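4. Planning the Equipment Budget

4.1 What we thought we were buying

When we started, I had one line in the spreadsheet that said "robot" and one that said "everything else." I'm a little embarrassed by that now. The Rillside group wanted demonstrations of household jobs with cloth in them (picking up, spreading, folding, putting away), and I had assumed the arm would swallow most of the money and we'd sort out the small stuff as we went. The first quote from Villalobos, our supplier, cured me of that. The arm was pricey, sure, but the mounting, the safety extras, the service plan and the delivery came on separate pages, and the pages kept coming.

So we flipped the order of the plan. We would collect with hand-held grippers first, in real rooms, and put off the arm until we had seen what the data looked like. That's the setup we call Paklow in the rest of this paper. I should say that this was a money decision before it was a science decision, and I don't want to dress it up as anything else. It just happened to suit the work as well, because a hand-held tool goes through any door a person can go through!

4.2 Hand-held units

We budgeted for 2 units to be in use and then went back and forth for weeks on spares. My first instinct was to buy none. Fingers are cheap plastic, I said, and we can print more. That's true of the fingers. It isn't true of the housings or the lenses, and a house visit that ends early still costs you the whole visit: the travel, the person's time, the goodwill of whoever let you in. Once I put a price on a lost visit, the spares looked like a bargain. We set a spares line of 12 percent of the hardware total and stopped arguing.

Fingers got their own line, separate from spares. We treat them the way an office treats printer ink. They're going to be used up, you know it going in, and you may as well order a box of 200 and get the better price. We also asked for every housing to carry a printed code, so that each recording could be matched with the unit that made it and the purchase that unit came from. It cost next to nothing and it made the bookkeeping for Section 5 so much easier.

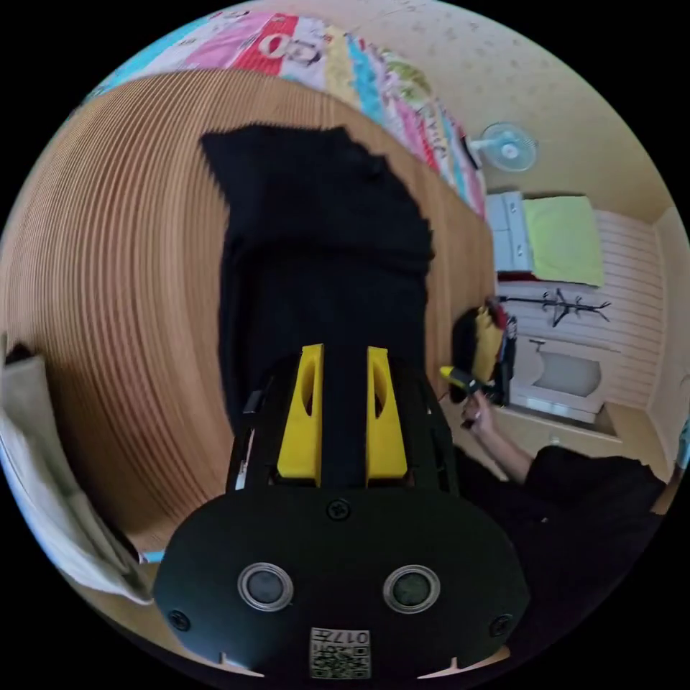 Figure 4. Hand-held gripper with yellow fingers during floor-level work on a dark garment.

Cloth on the floor turned out to matter for the arm purchase too, in a way I hadn't seen coming. The arms on our shortlist were priced as if all the work would happen on a table. If you want to reach down to floor level, you need a longer arm, or a lower base, or a base that moves, and each of those changes the quote. We asked Villalobos for prices on all of them. The moving base was by far the most painful number on the page, and it also brought its own charger, its own service plan and its own idea of how wide a doorway ought to be.

4.3 Things that had no line at all

Storage is the one I'd warn other groups about. Video from a wide lens piles up fast, and we had put in enough disk for a single copy, as though a single copy were a plan. We doubled it in March and paid more than we would have at the start.

Then there's labeling. We used Vukusness, a small annotation package, on a yearly license, and I'd simply forgotten that a yearly license comes around every year. Our project runs for 2 years, so please learn from me and multiply. Carrying cases, tape, lens wipes, extra cables and a decent power strip also went missing from the first draft. None of them is large. Put together, they came to more than the first finger order, and I had to go back and ask for the money, which is nobody's favorite email to write.

4.4 How we'd stage it next time

We would still buy the hand-held units first, with the spares line in from day one. We'd hold the arm quote open and only sign after the first full set of home visits, with a list in hand of the heights and reaches that came up in them. The quote from Villalobos could be renewed without a fee, which made waiting easy for us; other suppliers may be less relaxed, so ask before you count on it. The full line-by-line budget, including the lines we got wrong, is in Appendix B.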